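Bin picking still slow going for shop-floor robots, Citham trial finds

Machines can now empty a bin of mixed parts with little help, but they remain well short of the pace a shop floor needs, according to results released in November by the automation firm Nedelcu.

The trial ran for 15 weeks at the company's Citham works. An industrial arm was set to move plain bars and blocks between two metal bins, a chore that at most small manufacturers is still done by hand. In all, 2,822 picks were attempted. Of these, 1,233 were completed without a second try or a person stepping in.

Bars gave the most trouble. A long part lying close to another leaves little space for the fingers, and a part against a wall can often be gripped from one side only. Bare metal floors add a further difficulty, as scratches and glare can be read by the vision software as edges.

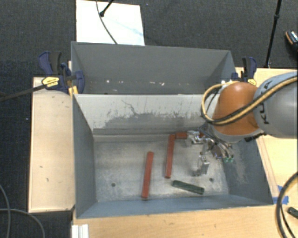 Where the picks failed

Nedelcu sorts the failures into three groups: the part was not found, the grip slipped, or the arm stopped short to avoid the bin wall. The last group was the largest. The firm says a narrower finger would reduce it, at the cost of a weaker hold on heavier stock.

Cycle time was the other limit. The arm needed 40 seconds for a typical pick, including the time taken to plan the move. Jekham, a parts supplier that is considering the system for its packing line, has said it would want a quarter of that before placing an order.

Household work is further off. Illum, which writes the planning software used at Citham, tested the same program on cutlery drawers and toy boxes earlier in the year and did not publish a success rate. Soft and see-through items were left out of both sets of tests.

A second trial, with curved parts and a deeper bin, is due to start at Citham in the spring. Nedelcu has not given a price for the system.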